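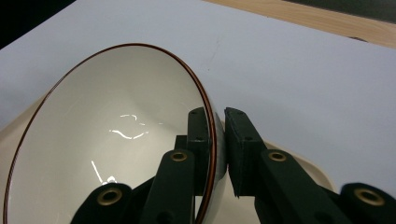

Glazed bowl with a dark reddish-brown rim.

Zanent Surface Descaler for Glazed Tile, Stone and Ceramic

Zanent is a liquid descaler supplied by Ekance for the removal of hard water deposits from pool tile, fountain basins, shower walls and glazed ceramic fixtures. It is sold to maintenance contractors and to property owners who carry out their own cleaning. The product dissolves calcium carbonate scale. It has a limited effect on calcium silicate, which is gray and harder to remove and normally requires mechanical treatment.

The standard container holds 2 gallons of concentrate. When diluted for routine work, one container treats about 680 square feet of lightly scaled tile. Heavy deposits will require a second application and will reduce this coverage accordingly.

Directions for use

Lower the water level so that the full tile line is exposed. Remove leaves and loose grit with a soft brush. Apply the diluted product from the bottom of the wall upward and allow it to stand for five minutes, keeping the surface wet throughout. Agitate with a nylon pad and rinse with clean water. Wire brushes and steel wool must not be used on glazed surfaces. Test the pool water before the pool is reopened and correct the pH where necessary.

Zanent must not be applied to marble, travertine or any other polished calcareous stone. Painted decoration and metallic trim should be tested in a small area first. Gloves and eye protection are required. The product must never be mixed with chlorine or with any other cleaning agent.
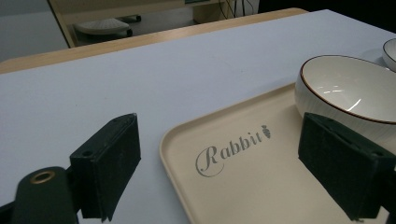
Iona Haldane writes that two applications cleared the waterline tile on her courtyard fountain, but that the grout needed a separate pass with a narrow brush, and she asks whether the standing time may be extended. Ekance advises that it should not exceed eight minutes on cement grout. Where scale remains after that time, the surface should be rinsed fully and the treatment repeated.

Storage and ordering

Store the container upright in a ventilated area, away from direct sunlight and pool chemicals. Unopened concentrate should be used within two years of the date printed on the cap. Diluted product should be used the same day and should not be returned to the container.

The order code for the standard container is 2057. Contractors who hold an account may order by the case through the Carretero depot. Technical questions should be addressed to Emiliano Zabala in the product support office. The safety data sheet is supplied with each order and is also available on request.

Page revised 2023-04-16

Related items
Zanent Stone Sealant
Vutano Nylon Pad Set
Vutano Long-Handled Tile Brush
Carretero Pump Sprayer
Ekance Pool Water Test Kit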